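Karaki opens its doors to slow looking

Wednesday, July 16, 2025

I'm Parvathi Kamath, and I've spent since February pestering 33 printmakers and poets for work (sorry, all of you!). The result is Karaki, my online reading room about paper and sound. 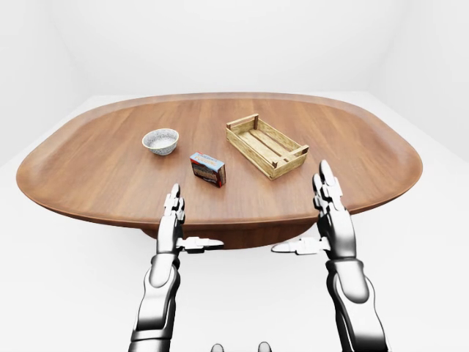
It's free, and there's a new pairing every Friday. 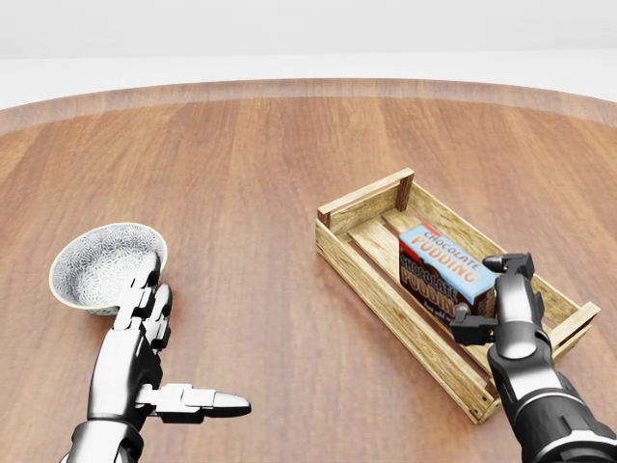

First up is Nadiia Tkachenko, with a sound piece made from torn envelopes. I wrote her a short reply about pattern, and a small bowl with a dark design across its pale inside got me started.

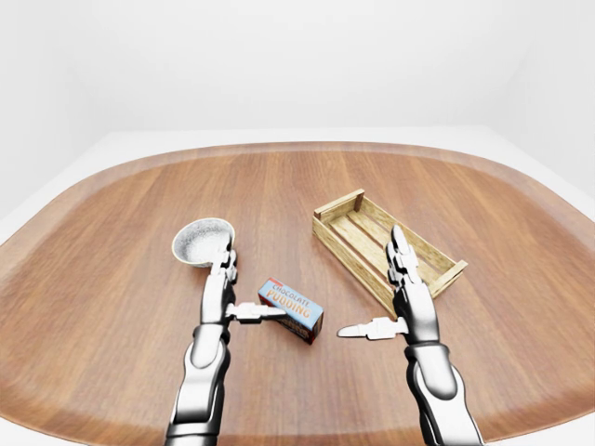 Round metal bowl on a wooden table.

Fancy joining in? Send me up to 324 words.

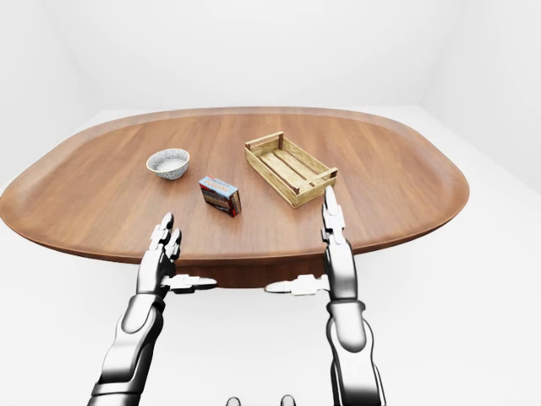 Contact

Parvathi Kamath, Karaki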